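Is a textured white tabletop a mistake for a craft and sewing room?

posted by karnen_shed, 12/30/23

I'm setting up a worktable in our spare room and Leclerc has a white top on clearance for $378. The rep calls it "self-healing matte" and swears it wipes clean with water. I've been told that about every white surface I've ever bought and I've scrubbed all of them. It also has a bit of tooth to it, not smooth at all. Does that grab grime? Mostly cutting, gluing and some painting. The Grurus version is $1,599 and I can't see what the extra money gets me.

Rornel_Rd

I'd want to know what "self-healing" means before paying anything. Ask for an offcut and run a knife over it. If they won't give you one, there's your answer. I've had a white top with a rough matte finish for five years and I'm not sold on it. Colour was the selling point, and pencil and glue residue settle into the grain. Dark dust and lint show up from across the room. A soft brush gets most of it, a wet cloth just smears it.

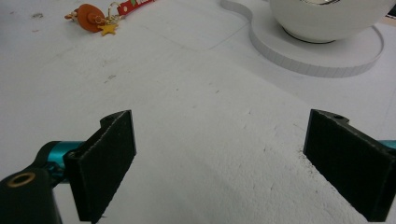 Matte white top with a slightly rough finish, brighter toward the middle.

Lighting matters as well. Mine looks grey in one corner all winter and I spent a whole evening cleaning what was only shadow. Check it under your own lamp before deciding it's stained.

gluepot5

just get melamine. rough tops are a fad

back_lane_quilter

Melamine chips at the edges, so I wouldn't call that a fix. I'd skip the Grurus too. I looked at one in August and the salesperson couldn't tell me what the coating was, only that it was "premium". For that price I'd expect somebody to know. If you go with the cheaper one, put a cutting mat down and keep the paint on newspaper. And get the return policy in writing, clearance usually means final sale no matter what they tell you at the counter.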